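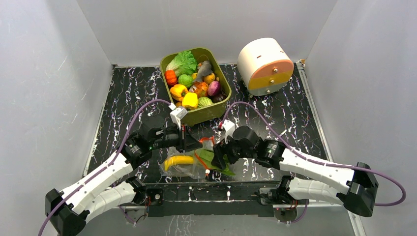
Lettuce, a bell pepper and other produce in a green bin.

Crisping bin

A crisping bin is a tub or drawer for keeping salad greens and vegetables fresh, and I've owned more of them than I'd like to admit! You'll also see it called a crisper, a salad tub, or (around Drollport, where I grew up) a dilly, after the old Dilleck bins that every grocery there used to have.

The earliest ones I know of were plain crocks with a wet cloth over the top. They went down in the cellar and you changed the cloth every morning. Dilleck came along later with a deep tin tub and a slatted floor, so the water could drain away from the leaves, and at one point the Drollport shop was turning out 300 of them a month. My grandmother's still holds clothespins.

Types

Open bins are best for things you'll eat within 2 days. Lidded bins hold moisture in, which leafy stuff loves and onions hate. Vented bins, like the Gisler, have a little slider on the side, and I've never met two people who agree on how to set it. The Fomora is a stacking kind, nice in a small kitchen, a pain to clean.

Use

Limp lettuce often perks up after 15 minutes in cold water. Dry it well, put a towel under it, and keep it away from apples and ripe bananas – they give off a gas that turns greens brown. I wash mine out on Wednesday, before the shopping.

See also: Root cellar, Salad spinner, Icebox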